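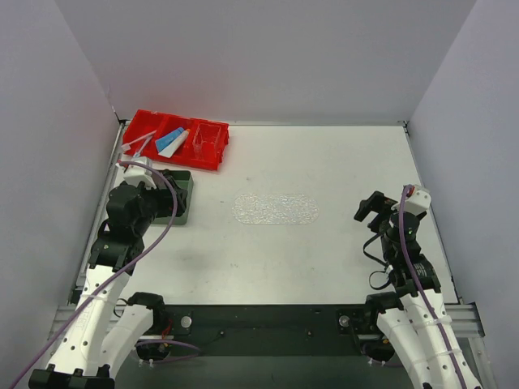 A toothbrush, a tube of toothpaste and a cup, each in its own part of a red tray.

Why Do We Brush Our Teeth?

Your teeth are covered in something called enamel. Enamel is the hardest material in your whole body. It is harder than bone. It has to be, because teeth bite, chew and grind every day.

Hard does not mean safe, though. Enamel can be worn away, and your body cannot grow it back. If you scrape your knee, the skin heals. If you get a hole in a tooth, the hole stays until a dentist fills it.

What is a tooth made of?

The part of a tooth you can see is called the crown. The part you can't see is the root. It goes down into your jawbone and holds the tooth in place.

Enamel is the outside layer of the crown. Under it is a softer layer called dentin. Dentin is yellowish, and it makes up most of the tooth. In the very middle is the pulp. The pulp has blood vessels and nerves in it. When a tooth hurts, it is the nerves in the pulp that send the message to your brain.

Your first set of teeth are called baby teeth or milk teeth. Most children have 20 of them. They start to fall out when you are 6 or 7, and bigger teeth push up from underneath. Those are your adult teeth. You don't get a third set.

Sharks do. A shark keeps growing new teeth all its life, in rows, and when one falls out the next one moves forward. Sharks never brush.

What is plaque?

Run your tongue over your teeth before breakfast. They may feel a little fuzzy. That fuzzy stuff is plaque. It is a sticky layer with a huge number of bacteria living in it.

Bacteria are living things too small to see without a microscope. Everybody has them in their mouth. Many kinds do no harm at all, and some are useful. A few kinds cause trouble when they are fed sugar.

When you eat a cookie, those bacteria eat some of it too. They turn the sugar into acid. The acid sits against your teeth and pulls minerals out of the enamel. If this happens again and again, a weak spot forms. If the weak spot breaks through, you have a cavity. A cavity is a hole in a tooth.

It isn't only candy that does this. Juice, soda, raisins, crackers and white bread can all feed the bacteria. Sticky foods stay on the teeth longer, so the bacteria get a longer meal.

Spit helps

The proper word for spit is saliva. Saliva washes away bits of food. It makes the acid weaker. It also carries minerals that can go back into the enamel and patch up very small weak spots before they turn into holes.

You make less saliva when you are asleep. That is one reason brushing at bedtime is so important. If there is food on your teeth when the light goes out, it will probably still be there in the morning.

What does toothpaste do?

A brush with plain water will take off some plaque. Toothpaste does more. Most kinds have these things in them:

Fluoride. This is a mineral. It helps make enamel stronger and better at standing up to acid.

A very fine powder. It rubs against the teeth and helps scrub off plaque and stains. The grains are too small to see.

Something to make foam. The foam spreads the paste around your mouth.

Flavor. Mint is the most common one. The flavor doesn't clean anything.

You only need a small amount. Children from 3 to 6 should use a blob the size of a pea. Spit it out when you are done and try not to swallow it.

How to brush

Brush for 2 minutes, in the morning and before bed. This is longer than most people think. Use a timer or play a song.

Hold the brush so the bristles point toward the place where the tooth meets the gum. Move it in small, gentle circles. Do the outsides of the teeth, then the insides, then the tops where you chew. The back teeth are easy to miss. So are the insides of the bottom front teeth.

Don't press hard. Plaque is soft and comes off easily, and hard scrubbing can make your gums sore.

Brush your tongue too. Bacteria live there as well, and they can make your breath smell.

Rinse the brush under the tap and stand it up so it can dry in the air. Get a new one every three or four months, or sooner if the bristles are bent outward. Don't share your brush with anyone, even your sister.

What about between the teeth?

Bristles can't get into the tight gaps where two teeth touch. That is the job of floss. Floss is a thin string that slides between the teeth and scrapes the sides. You will need a grown-up to help with it at first. Once a day is enough.

Brushing a long time ago

People cleaned their teeth long before there were toothbrushes like ours. In many places they chewed the end of a twig until it was frayed like a brush. Some people still do this today. Others rubbed their teeth with a rag and salt, or with powders made from crushed shells or chalk.

In China, people made toothbrushes with stiff hair from pigs. The hairs were fixed into a handle of bone or bamboo. Brushes like these later spread to other parts of the world. Nylon bristles came along in the 1930s. Nylon is a kind of plastic. It dries faster than hair and can be made softer.

Toothpaste used to be sold as a powder or in a jar. With a jar, the whole family dipped their brushes into the same paste. Tubes were cleaner.

Try it: the eggshell test

Eggshell isn't the same as enamel, but acid attacks both of them. You will need an egg, a glass and some white vinegar. Ask a grown-up first.

Put the egg in the glass and pour in enough vinegar to cover it. Look for tiny bubbles on the shell. The bubbles are a gas that forms as the acid breaks the shell down. Leave the glass in the fridge overnight. The next day, take the egg out and rinse it gently. The shell will be soft, or gone in places. Do not eat the egg. Wash your hands afterward.

Words to know

Bacteria: tiny living things, too small to see with just your eyes.
Cavity: a hole in a tooth.
Dentin: the layer under the enamel.
Enamel: the hard outside of a tooth.
Plaque: the sticky layer that builds up on teeth.
Saliva: spit.

Written by Sabine Seidel for Etwood Young Readers. Next in this series: Why Do We Get Hiccups?

We use cookies to remember your reading level. By continuing to use this site you accept our cookie policy. OK

Contact us | Copyright Etwood Young Readers. All rights reserved. | Back to top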